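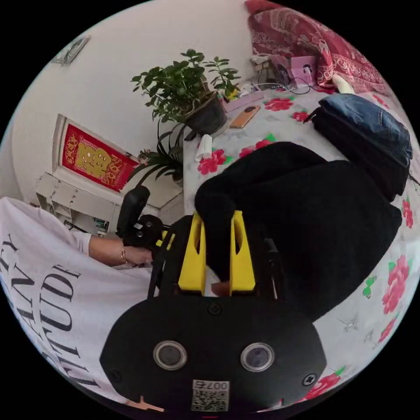
roupa preta e jeans em cima da colcha de rosas: o fio de hoje é sobre isso 🌹

Gente, resolvi encarar a pilha do inverno. Aquela que a gente vai empurrando de uma ponta da cama pra outra desde janeiro, sabe? Pois é. Segue o fio que eu tenho opiniões.

Primeira opinião: roupa se arruma na cama. Já tentei na mesa da cozinha, já tentei no sofá, já tentei de pé na frente do armário feito gente organizada. Não dá. A cama tem espaço pra abrir a peça inteira, manga de um lado, manga do outro, e ainda me obriga a terminar, porque de noite eu preciso dormir em algum lugar.

Segunda: preto com preto é um inferno. Você olha o montinho e não sabe se é blusa, calça ou gato (não tenho gato). Aí eu abro tudo uma por uma, aliso com a mão, procuro a gola, e só depois penso em dobrar.

Jeans é o contrário, jeans é um amor. Dobra no meio, dobra de novo, fica quietinho onde você deixou. Por isso eu sempre começo por eles, dá uma sensação de progresso totalmente falsa e maravilhosa!!

Minha meta era separar em 3 montes: fica, vai pra doação, vai pra costureira. Na prática existe um quarto monte que se chama "depois eu vejo" e ele é o maior de todos. Me julguem.

Ah, e perguntaram no outro fio como eu faço com fleece. Vapor, minha gente, vapor. Ferro quente direto nesse tecido eu não encosto mais desde o episódio da manta em Iltgate (quem leu na época lembra do cheiro).

Abro a peça bem esticada na cama, gola pra cima, fecho o zíper se tiver, e vou com o vaporizador a um palmo de distância. Do peito pra barra, depois as mangas. Gola alta eu deixo por último porque ela sempre tomba pro lado errado e me irrita. 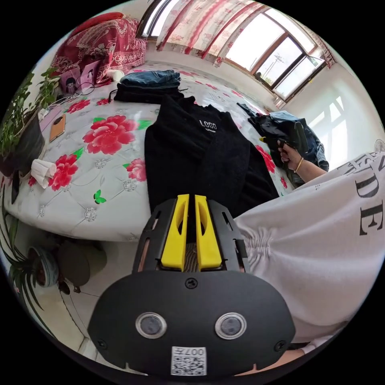 Vira Tymoshchuk respondeu: eu faço do avesso, sempre. Se tem estampa ou letra branca na frente, o vapor direto vai craquelando com o tempo, perdi um moletom que adorava assim. E deixa uns minutos aberto antes de dobrar, senão guarda umidade.

Vira, anotado!! Do avesso eu fazia só com camiseta, nunca tinha pensado nisso pro fleece. A parte de esperar antes de dobrar é o meu ponto fraco, eu quero ver a pilha crescer logo, mas vou tentar me comportar.

Continuando. Deixo sempre as dobradas no alto da cama e as que faltam do lado da mão direita. Assim eu pego, passo o vapor, dobro e subo. Quando inverto a ordem eu me perco e passo a mesma calça duas vezes.

Sobre a colcha, já que sempre tem alguém perguntando: comprei numa lojinha em Mambridge, a Didenko, que vende roupa de cama por peso. Flor grande, vermelha, bem espalhafatosa. Minha irmã acha cafona, eu acho que quarto sem flor é sala de espera.

E sim, as plantas moram do lado da cama e vão continuar morando. Elas gostam da luz dali e eu gosto de acordar olhando pra folha.

Balanço das 9 da noite: jeans resolvidos, fleece quase, monte do "depois eu vejo" intacto e me encarando.

Amanhã levo a sacola pro bazar de Brorincombe. Se alguém da região quiser casaco infantil, tenho 5 em bom estado, me chama na DM antes do almoço que eu separo.

E agora me digam vocês: jeans dobrado ou pendurado? Quero nomes e justificativas.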